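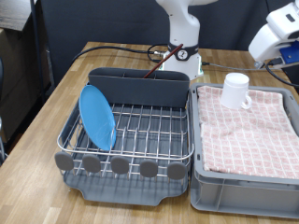
Teaching the Brurkix two-arm kit to put away dishes

Updated 22nd April for Navbridge version 2.

The Brurkix kit is sold by Tevum as a complete package: two arms, the grippers, the wrist cameras, the cables and one year of the Navbridge software. I bought mine from Miettinen, who is the reseller in my region, and paid 1,029 for the second arm alone when I extended the set. In this tutorial I explain how I prepare a dish rack task with it, from the empty table until the first trained model. I assume that you have already mounted the arms and that the firmware is up to date. If not, please do the quick start from the box first. It is short and quite clear.

What you need

The kit with both arms and the wrist cameras
A computer with Navbridge installed
A solid table, deep enough to have the arms at the back
A dish rack with a drip tray
A plastic bin
A kitchen towel
Some plates, a mug, and kitchen tools with long handles

Step 1. Prepare the table

Put the rack and the bin side by side, the rack on the left. Keep them a little away from the front edge of the table. Before you continue, move each arm by hand in the free mode and touch all four corners of the rack and of the bin. If an arm stops before it reaches a corner, the object is too far away and Navbridge will give you a "reach limit" warning later, usually in the middle of a good recording.

When the positions are fine, mark them with small pieces of tape on the table. The rack will shift during the work, this is normal, and with the tape you can put it back in a few seconds.

Fold the towel into the bin so that it covers the bottom and comes up at the walls. It makes the landing softer for the mug. I do not fold it exactly the same every time. In my first attempt I kept it always very neat, and the model became confused as soon as there was one new crease.

Hang something dark and dull behind the table if you can. Tevum writes that the background does not matter. In my experience it does matter when people walk behind the table.

Step 2. Route the cables

The manual shows the cables going straight down behind each arm. I prefer to lead them along the back of the table and leave one loop near the base. The wrist joint needs more cable than you think. Turn the wrist fully to both sides and look if anything becomes tight. If it does, open the clip, give it more cable, and try again.

Step 3. Check the wrist camera

Open the Cameras page in Navbridge and select the wrist view. You should see the tips of both fingers at the lower edge of the picture. If you see only one finger, the camera has turned in its holder. Loosen the small screw, turn the camera, and fasten it again, but not too strongly, the thread is plastic.

Next, switch off the automatic exposure. This setting is hidden under Advanced, then Sensor. Metal wire reflects a lot and with automatic exposure the picture becomes bright and dark again while the arm is moving. I set the value to 31 in my room. Yours will be different, so try some values with the gripper close to the rack. 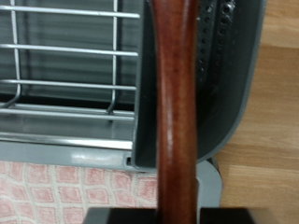
Handles are the most difficult objects in the whole task. A plate has a rim that is easy to find, and a mug can be taken in several ways, but a long round handle likes to roll between the fingers. Approach it so that it passes in the middle, and stop for a short moment before you close. Then close slowly. In the Grip menu, choose "Soft start" for these objects. With the standard setting one finger arrives a little before the other and pushes the handle away.

A varnished handle is also more slippery than raw wood. Tevum sells rubber finger covers separately, and I think they should be included in the kit. They make a clear difference.

Step 4. Record the demonstrations

Go to New task, give it a name, and choose "Two arms, shared table". Write the instruction as a normal sentence, for example "Put the plate in the rack". Use one instruction per recording. It is tempting to do the complete table in one long recording, but then you must cut it afterwards, and the cutting tool of Navbridge is not comfortable.

For each recording:

Move both arms to the home position.
Place the objects, each time a little different.
Press Record and wait for the sound.
Do the movement at a calm speed.
Return home and press Stop.
Press Keep or Discard at once, while you still remember how it went.

I kept 27 recordings for the plate before the first training, and that was enough for a first result. The handles needed more, and I added them on another evening.

Step 5. Train and test

Select the recordings, press Train, and let the computer work overnight. For the first test, set the speed limit to half and keep one hand near the stop button. Do not put your own good plate in the rack for this test. Plastic is fine.

If the arm goes to the correct place but closes too early, check the exposure again before you record anything new. Two times I recorded a whole new set when the real problem was only a lamp that I had moved.

Is the kit worth the money?

For me yes, with some remarks. The arms are quiet and precise enough for kitchen objects. Navbridge is pleasant for recording and weak for editing. The printed manual still describes the old menu, so use the online one. Miettinen answered my questions on the same day, and they replaced a clip that was broken in the box without any discussion.

If you only want to try one simple movement, start with a single arm. The second one can be added later with the same cable set, and the recordings that you already made stay valid.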